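Nithin Gowda
Maintenance planner, packaging and small parts. Posts about machines, mostly in the evening.

1/12
My sister asked me last week when she can buy a machine that tidies the children's room. I work near robots for many years, so she thinks I must know the date. I do not know the date. But I wrote down what I know, and I will put it here in pieces.

2/12
First, some chores are already done by machines and we stopped to call them robots. The dishwasher is one. The washing machine is one. They are good because we bring the work to them in the form they like. The plate goes in the rack. The shirt goes in the drum.

3/12
The hard part was left to us: carrying, sorting, folding, putting back. When people say "household robot" they mean exactly this part. I think it is fair to say it is the part we like least.

4/12
At Dastero, where I worked before, we had a cell that moved caps from a tray to a carton. It did 3000 in a shift and I was proud of it. Then the supplier changed the tray by the thickness of a coin. The cell stood still until the next morning. A person would not even notice the new tray.

5/12
Kamala Rao, who trained me there, had a rule for buying automation. Go to the bench, mix up the parts with your hand, and ask the seller to press start. I saw her do this to three sellers. One of them asked her politely to put the parts back.

6/12
My own test for the home is similar. Can it work in my kitchen on the day after guests? Different cups, a wet spoon on the chair, one lid that belongs to nothing. I have seen many videos and I am still waiting for this one.

7/12
To be just, the progress is real. In December I visited a small workshop in Clarnley where Melahat Coşkun tries learned control on simple table jobs. Five years ago I would expect every position to be typed in by hand. She does not type positions. She also does not promise anything, and I liked that.

8/12
We talked a long time about pushing. I always thought of fingers that close, grab and lift. But look how you clean crumbs from a table, or move coins to the edge. You push. With one simple rod you can do a lot of sorting, if you know where the thing will slide and which way it will turn.

9/12
Toy blocks are a good job for this. A cylinder can roll if it falls over. A star catches its neighbor with a point. A heart turns when you push it on one side. And when two blocks touch, you cannot move the first without thinking about the second. Every parent knows this pile, only bigger and under the sofa.

10/12
Seven blocks on a striped wooden board, and one gray finger to move them with. Try to plan it yourself: which one would you push first, if the yellow heart must end alone on the right side?

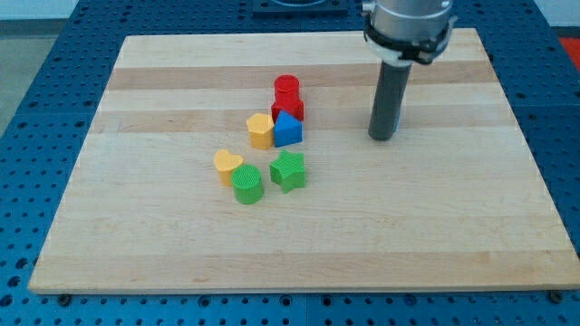 11/12
Some replies to the questions I received already:
Anil Poojary asks about price. I will not guess for the home. For our shop, the arm is usually the smaller part of the bill. The guarding, the fixtures and the hours of an engineer cost more.
Subbarao asks about folding towels. Possible, slowly, with a patient owner. Fitted sheets, please ask me again when I am retired.

12/12
So what did I tell my sister? For a shop floor with the same part every day, yes, buy it now, we have done this for decades. For mixed parts in a bin, yes with a person close by. For a children's room, not yet, and I would not pay a deposit to anybody. She bought two big boxes with lids from Andmont. The children have put the cat's blanket in one of them.

Added later: several people want the name of the book I mentioned in the comments. It is a course reader from my college and I have only the paper copy. I will copy the chapter list on the weekend and post it under this thread.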